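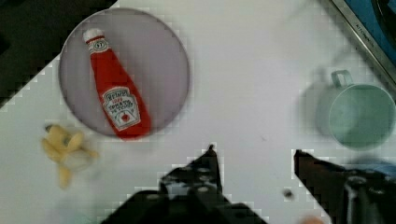
## The play café is back!

Our pretend café opens again this October in the front room at Gerineck, and we can't wait to see what the under-fives put on the menu. Last term's favourite was tomato sauce on absolutely everything (porridge included), so the little red Heinz bottle is back on the table, and the banana peel is too.

We've been through the toy food shelf and it's looking so much better. Anything cracked has gone, the plates and cups have had a good scrub, and Floarea Pîrvu has sewn a whole batch of felt dumplings in her favourite colours - they're gorgeous, and they survive being sat on. There are 59 pieces in the café box now, up from a rather sad handful at Easter!

The café runs every Tuesday from 9.30 until morning tea. Kids take turns as cook, waiter and customer, and grown-ups are very welcome to order something (be ready for a long wait and a surprising bill - mine came to 598 dollars for one cup of tea).

We'd still love a toy teapot, a few small aprons and some old menus for the waiters to scribble on. Pop them in the tub by the Wurkton Street door, or hand them to Floarea when you sign in.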